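Community Tool Library, Nambridge
Spring walk-through: checklist and comments
Walked on 17 March 2018 by Lech Pawłowska
Building: Gwilliam Hall, ground floor and yard

Marks used: OK, FIX (before we reopen), WATCH (look again in May)

1. Front entrance and ramp

Door opens fully and closes by itself: OK
Ramp surface sound, no lifted edges: OK
Handrail firm along its whole length: FIX
Outside light working: OK

Comments: The new ramp surface is terrific. I went up and down it in wet shoes with a loaded hand truck and never felt a slip. The handrail has a loose bracket at the bottom end, second from the post, and you can wiggle it with one hand. Longer screws should do it. If the wood behind is soft we'll need to move the bracket over a few inches.

2. Ways out

Back door unlocked from inside during open hours: OK
Path to back door clear: FIX
Exit signs lit: OK
Meeting point sign in yard readable: WATCH

Comments: Somebody has parked the two big extension ladders right along the path to the back door. They're lovely ladders and they get borrowed every weekend, but they have to go on the wall hooks. The meeting point sign has faded badly on the sunny side. It'll last till May, I think.

3. Fire

Extinguishers in place, pins and tags present: OK
Extinguisher by the paint cupboard reachable: OK
Smoke alarms tested: OK
Oily rags in lidded metal can: FIX

Comments: All the alarms went off beautifully, and my ears are still ringing as I type this up! The rag can is there but the lid has gone missing. Until it turns up, finishing oil stays off the repair bench and rags go home with whoever used them, laid out flat outdoors to dry.

4. Electrical

Outlets tight to wall, no scorch marks: OK
Test button on bench outlets trips: OK
Cords on loan tools, full length checked by hand: see below
No extension cord plugged into another: OK

Comments: I went through every corded tool on the Osport shelves, which took most of the afternoon and was a real pleasure (we own some wonderful old drills). Three came off the shelf. The belt sander has a nick in the cord close to the body. The small circular saw has a plug somebody opened and put back together with the cord clamp left out. The heat gun, number 611, cuts out when you bend the cord near the handle. All three are tagged and on the repair rack. Please don't lend them, even to people who say they only need them for an hour.

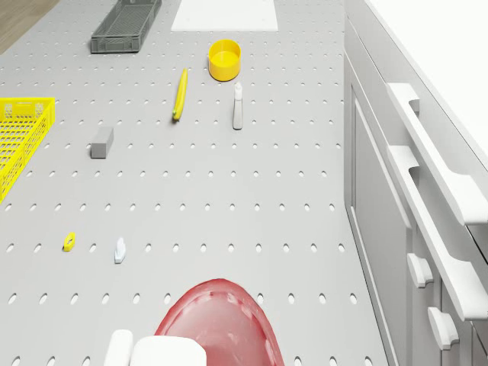 5. Power tools, guards and switches

Saw guards spring back freely: OK
Triggers release cleanly: OK
Chuck keys on a string with their drill: WATCH
Grinder guard tight, wheel without cracks: OK

Comments: The guard on the larger circular saw used to stick with sawdust, and somebody has cleaned it out so well that it snaps shut like new. Thank you, whoever you are. Chuck keys keep wandering off. I put fresh string on the ones I found and would love it if the desk could check for them at every return.

6. Hand tools

Hammer and ax heads tight on handles: OK
Chisels and knives covered: FIX
File handles fitted: OK
Ladder feet and rungs: OK

Comments: Sondovby chisels are my favorite thing in the whole collection, and they hold such an edge that I'd like to see every one of them under a cap. The wide one has none. A bit of old garden hose slit down the side works fine in the meantime.

7. Storage and lifting

Heavy items between knee and chest height: FIX
Shelves fixed to wall: OK
Nothing leaning: OK, apart from the ladders

Comments: The tile cutter is back on the top shelf. It weighs more than my dog and it needs to live at waist height. Swap it with the box of paint rollers.

8. First aid

Box on wall and marked: OK
Contents match list in lid: FIX
Eyewash in date: OK

Comments: Low on finger bandages again, and the tweezers are gone. Over half the bandages get used for splinters, so a pair of work gloves by the lumber rack would be money well spent.

Still open from last time

Yard gate latch: done, works great
Spare key for paint cupboard: not done
Desk copy of the tool recall notices: done, in the blue binder

I'll come by to recheck everything marked FIX before we reopen. If you get to one first, write your initials next to it on the sheet by the kettle.

L. P.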